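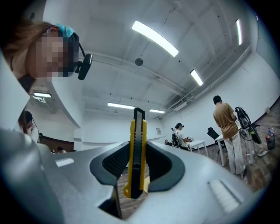
Packing and workshop helper wanted, part time

Hi! I'm Sandrine Gautier and I run Lument, a small shop that makes paper lampshades and sends them out to people who (mostly) love them. It's been me and my cousin since the beginning, plus whoever I could talk into staying late in the run-up to the holidays, and we've finally got to the point where I need a real person on a real schedule. Maybe you?

The job is 15 hours a week, split over three days. I don't much mind which three, as long as one of them is Thursday, when the Tostov truck comes for the big orders and everything goes a little nuts. Mornings are better than afternoons in our building (the sun comes straight in the back windows and the paper curls), so I'd love someone who can be here by nine.

What you'd be doing: cutting card and backing paper to size, scoring folds, putting together flat-pack kits, checking kits against the order sheet, boxing, labeling, and breaking down the mountain of cardboard that our suppliers send us. Once you've settled in I'd teach you to pleat, if you want to learn. It takes a while to get the hang of and your first few will look like squashed accordions. Mine did, and I kept one.

You don't need any experience in lighting or paper or anything fancy. I've had great helpers who came from bakeries and from a vet's office. You do need to be okay cutting a straight line over and over, on your feet for a good part of the shift, and able to lift a full carton of rings, which is heavier than it looks. If you're the kind of person who notices that a label is a tiny bit crooked and can't leave it alone, we're going to get along great!
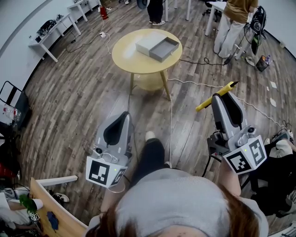

Pay is hourly, paid every other Friday, and I'll tell you the rate in my first reply so you don't waste an afternoon on an interview that was never going to work. The first three weeks are a trial for both of us. After that it runs through June, and if the Pruvost order comes back next year like they say it will, there'd be more hours on the table. I can't promise that part yet.

Other stuff you might want to know: we're up one flight of stairs and there's no elevator, sorry. Street parking is free, bike can come inside. There's a fridge, a kettle, and a radio that we take turns with. Masks on when we're working side by side, and we've moved the packing bench over by the door so there's more space between people. If you or someone at home feels sick, you stay home, and I won't make a thing of it.

To apply, send me a few lines about yourself, which days you can do, and when you could start. No need for a formal resume, though I'll read it if you've got one. If you've made something with your hands that you're proud of, tell me about that too (a shelf, a quilt, a birthday cake, whatever). Email or drop a note in the Lument mailbox downstairs, the one next to Arimix. Please don't leave it with them, they've got enough of our mail already.

I'll be talking to people in the order they write in, and I'll answer everyone, even if it's a no.

Sandrine
Posted 2020-10-08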